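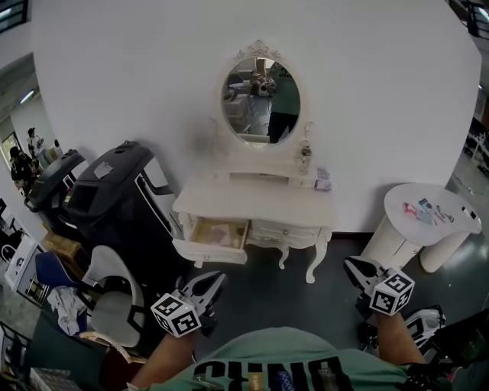

Drawers without metal slides depend on one surface sliding against another, and the force needed to open them changes with humidity, load, wear and whatever has been put on the runners. This report covers a semester project on dry lubricants for wood-on-wood drawer runners, carried out by Constanza Lucero and Leandro Lagos for the materials and furniture module. The question was which of three common household lubricants gives the lowest opening force, and which keeps it lowest after repeated use. Small drawers are of particular interest. In a vanity of the type with an oval mirror and cabriole legs, the drawers sit in the apron under the tabletop, and one pulled open toward the user may hold little more than a piece of paper or card. The contents add almost nothing to the normal force in such a case, so the opening force is set mainly by the drawer's own weight, the fit and the runner surface. Large dresser drawers filled with clothes behave differently and were not tested.

1. Background

The friction force on a drawer is usually estimated as the normal force multiplied by a coefficient of friction. For a drawer pulled straight by a centered handle this is a fair approximation. If the pull is off center, the drawer turns slightly in its opening and the sides press against the guides. The extra contact adds friction, and at a certain ratio of offset to drawer depth the drawer binds. Wide, shallow drawers bind more easily than narrow, deep ones. A single small knob in the middle avoids most of this trouble, provided the user pulls the knob and not the corner.

Moisture is the second main variable. Wood swells across the grain as humidity rises, which reduces side clearance and can change the surface texture. Wax slows the uptake of moisture at the surface but does not prevent it.

2. Materials

The test drawer was built from pine with maple runners. Empty, it has a mass of 368 g. The carcass is an open box with two maple rails fixed to the inside faces, and a stop at the back limits travel. The rails are screwed in place and can be replaced without disturbing the alignment. One set was cut for each condition from the same board, with the grain running front to back.

All contact surfaces were planed and sanded in the same sequence, finishing with 2000 grit paper. This is finer than most furniture makers would use on a runner. It was chosen so that the starting surfaces would be as similar as possible.

The lubricants were:

Lukeo paraffin block, rubbed on by hand
Morris beeswax paste, applied with a cloth and buffed after drying
Plain bar soap, dry, rubbed on by hand

A fourth set of rails was left untreated as a control.

Force was read with a Brevitz digital pull gauge hooked to the drawer knob. The gauge holds its peak reading, so the starting force could be recorded directly. The sliding force was read from the display over the middle part of the travel and is less precise.

3. Method

Each set of rails was installed and left in the workshop overnight before testing. The drawer was closed against the stop, the gauge was leveled with the knob, and the drawer was pulled 60 mm by hand at a slow, steady rate. Five readings were taken and the median was used.

Each set was then run for 2000 open-and-close cycles on a crank driven by a small gear motor, with the same travel as the hand pull. The five readings were repeated at the end of the run. Dust was brushed from the rails before the final readings but no lubricant was added.

Humidity in the workshop was logged throughout. It was fairly stable except during the soap run in March, when the heating was off for part of the week and the air was noticeably damper. The soap results should be read with that in mind.

4. Results

Before cycling, all three treated sets needed less starting force than the control. Paraffin gave the lowest median, followed by beeswax and then soap. The difference between paraffin and beeswax was close to the spread of the individual readings, and we do not claim a ranking between them when fresh.

After cycling the picture was clearer. Paraffin rose slightly. Beeswax was unchanged within the resolution of the gauge. Soap rose to almost the level of the control, and a gray, crumbly residue had collected at the front ends of both rails. The control itself dropped a little, which we attribute to the runners wearing smooth against each other.

The gap between starting force and sliding force was largest for the untreated rails. In use this is felt as a jerk when the drawer first moves. Both waxes reduced it considerably.

An additional check was made on an old Vuvberg nightstand with sticking drawers. Paraffin was applied to the runners of the upper drawer only. It opened more easily afterward, but the lower drawer had a warped side and could not serve as a comparison, so no values are reported.

5. Sources of error

Pull rate was not controlled during the readings. The same person made every pull, and practice pulls were done first, but some variation remains. Paste thickness could not be measured. The hand-rubbed coatings were visibly uneven under a low side light, especially the paraffin. Only one set of rails was run for each condition, so differences between pieces of maple cannot be separated from differences between treatments.

6. Recommendations

For light drawers on wood runners we would use either wax. Beeswax paste takes longer to apply but held its value better over the run. Soap is not recommended where the room is damp. Old residue should be scraped off before any new coating goes on, and a drawer that binds should be checked for side clearance first.

If the project is continued, the soap run should be repeated at normal workshop humidity, with at least three sets of rails per condition. An off-center pull should also be included. The rig already has holes drilled for a second knob position, left of the first.

Submitted 8/4/24
Constanza Lucero, Leandro Lagos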